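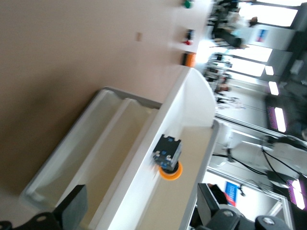

The sorting cell from the gripper side, with the button fixtures along the edge of the beige panel and the divided tray beside the curved white housing.

The Flumidwood shared workshop has supported member projects for a number of years, most of them in furniture, bicycle repair and small electronics. The sorting cell, known among members as Proda, is the first robotics build to be given a permanent bay. Its lead builder, a member who trained as a fitter and now works in building maintenance, spoke with the workshop newsletter one Friday in May, shortly before the evening session began. At the member's request, the interview is published without a name.

The project started at home. The first version occupied a garage bench and consisted of a second-hand arm, a length of guide rail and a power supply that had to be switched off whenever the clothes dryer was running. "I wanted a machine that would pick up a small part, work out which way round it was and put it in the correct side of a tray," the member said. "That was the whole of the ambition. I gave myself one winter, and at the end of it I had an arm that could knock a block onto the floor with great consistency."

The move to Flumidwood followed an application under the workshop's long projects scheme, which provides a bay for up to 40 weeks on the condition that the work is documented and open to other members. The application listed a total spend of 708 dollars to that date, excluding the arm. The member described the figure as accurate but uncomfortable to write down. "You buy a bracket, and then you buy a better bracket. I kept the receipts in a biscuit tin, and adding them up for the form was the first time I had looked at them together."

Asked what had changed since the garage, the member pointed first to the work surface. The earlier cell had been built on a painted offcut, which reflected the bench lamp and confused the software. The present one uses beige throughout. "It is a dull colour and I chose it for that. The dark parts stand out on it and the tray still shows up. We tried a white surface first, and the tray more or less vanished."

The translucent tray with its raised central divider has also been through several revisions. Parts are to be placed in one long compartment or the other, and the divider must be high enough to keep them apart without catching the fingers of the gripper. The member said that the first tray had been too deep. "The gripper could put a part in but it couldn't get itself out cleanly. A shallow tray looks like less of a thing, but it is much easier to live with."

The present test part is a small black block marked with two blue dots. The dots allow the software to judge which way the block is facing. According to the member, earlier markings included a printed pattern, a strip of tape and a scratch made with a nail. "The printed pattern was the proper way to do it and it worked well on the bench at home. Under the ceiling lights it was less reliable. Two dots are easy to find and easy to repaint."

Much of the discussion concerned the buttons. Each belongs to a separate function in the cell's test routine, and the colours were chosen so that a person could be told over the noise of the room which one to press. The member was careful to say that they do not replace the main isolator, which is fitted separately and is covered in the induction for the bay. "People like pressing buttons, and I would like them to be able to do it without asking me. What I don't want is anybody treating one of those as the safety stop. The isolator is the safety stop, and we go through it every time."

The control software, Plulatetti, was written by the member over the course of the project and is kept on the workshop's shared drive. It is described in the documentation as a set of short routines, each of which can be run alone. The member regards this as the part of the build most likely to be of use to others. "If you only want to learn how to home an arm, you can run that one file and ignore the rest. The rest is a bit of a tangle. I have been asked to tidy it and I will."

The camera at the wrist was a later addition. The garage version relied on an overhead camera fixed to a shelf, and the arm regularly blocked its own view at the moment of picking up a part. Moving the camera to the wrist solved that difficulty and introduced another, in that the view now tilts and swings with every movement. "For the first few weeks I felt seasick looking at it. The software doesn't mind, provided you tell it where the arm is. I had the offset wrong by 8 millimetres for a long time and blamed the gripper."

The gripper itself was replaced after the move. The fingers now fitted are dark grey, and the member has cut spare sets so that a damaged pair can be changed during a session. Pillay, a local supplier of fastenings and offcuts, provided material at a reduced price. The member noted that the supplier had asked only that the leftover pieces be put in the workshop's common bin, where other members could use them.

The member was frank about the machine's present standard. The target set in the application was a run of 20 correct placements without assistance, and this has not yet been met. The longest run recorded in the project log ended when a block was set down across the divider. "It is close enough that I am annoyed by it. When it was hopeless I slept very well."

Members who wish to work on the cell are asked to complete the general tools induction and then the shorter session for the bay. No programming experience is required. The member said that the most useful help so far had come from a person who had never written a line of code, and who observed that the curved white housing was fixed slightly out of square with the side rail. "I had been correcting for it in software for a month. It took one screw to fix."

The next stage of work will concern the feed of parts to the arm, which at present are put in place by hand. The member hopes to have a simple feeder ready for trial before the bay comes up for review, and has asked that anyone with a small geared motor to spare leave it in the project tray by the front desk, with a note of its voltage.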